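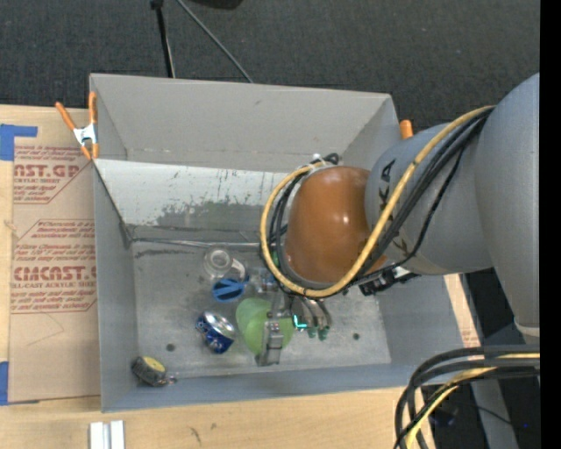 The gripper down in the bin, next to the glass mug and the drinks can.

Open day at Altden, 3rd October

I'd been meaning to go to one of these for ages and kept missing the sign-up, so when the email came round this time I replied before I'd finished reading it. Altden do bin picking (among other things), and twice a year they open the workshop and let people wander in, look at the arms and ask whatever they like. I asked a lot. Sorry to the poor person on the second bench, you were very patient!

I only ended up with one picture worth putting up, so it's at the top and the rest of this page is my notes, more or less in the order I scribbled them.

The bin

It's the big grey metal one, and it has clearly had a life. Look at the sloping strip along the back where the pale coating has worn through in a patch. I like kit that looks used. At the last show I went to, everything was so shiny that I was scared to lean on it. The clamp with the orange handles on the corner is the same sort I've got in my garage, which cheered me up no end.

The things in it

I was expecting a heap of identical brackets, because that's what you always get in the videos. What they'd gone for was far more like my kitchen drawer: a clear glass mug, a drinks can on a tilt, a tape measure with a yellow face, a round blue thing with dark bars across it, and something see-through and lime green that the finger is right in front of in my picture. I asked if visitors could add things and was told yes, within reason. I offered my keys. They said no to the keys.

The mug

My favourite, and I think everyone's. Clear glass is a pain for cameras as they tend to see whatever is behind it, and a scuffed metal floor underneath can't make life any easier. I'd read about this but I'd never stood over a bin and thought about it properly. If you go to the January one, stand by the mug end.

The can

Metal, shiny at the end, curved everywhere else. I got into a long chat with a man from a packing firm about whether you'd go for the middle or the rim. He was firmly a middle person. I still say rim.

The arm

Much chunkier up close than I'd imagined, all fat rounded sections, with a glossy orangey-brown casing near the business end that catches the light beautifully. There are marks drawn on the grey part by hand in black, two sets of them, and I completely forgot to ask what they were for. If anybody knows, do write in.

The cables

So many cables! A yellow one loops right round the casing and there are black ones curling about beside it. I do a bit of wiring at home (model railway, don't laugh) and I could happily have spent the whole afternoon looking at how it was routed. Cable runs on a moving arm are a proper craft. Every joint wants a bit of slack, but too much slack and you're catching it on something.

The talk

There was a short talk at 2 in the back room, mostly on a project called Braver, which I gather is about getting an arm to have a go at things it hasn't met before. I followed the first half nicely and then there was a slide with a lot of arrows. Someone from Furkach did the second part, on grippers, and that was more my level. She passed a couple of fingers round the room so we could feel the weight of them. Heavier than you'd think. There were 12 of us on plastic chairs and the questions ran on well past the end.

Tea and practical bits

Good biscuits. Parking is awful, so use the side road behind the Ouazzani building and walk back along the fence. The workshop floor is carpeted where we were, but wear sensible shoes anyway as you're standing for most of it. You can take pictures of the benches, just ask first if there's a screen on.

The next open day is in January and the list usually goes up a few weeks before. I've already put my name down for the email. I'm taking my own mug this time, a horrible brown one with a chip in it, and I'll see if they'll let me put it in the bin.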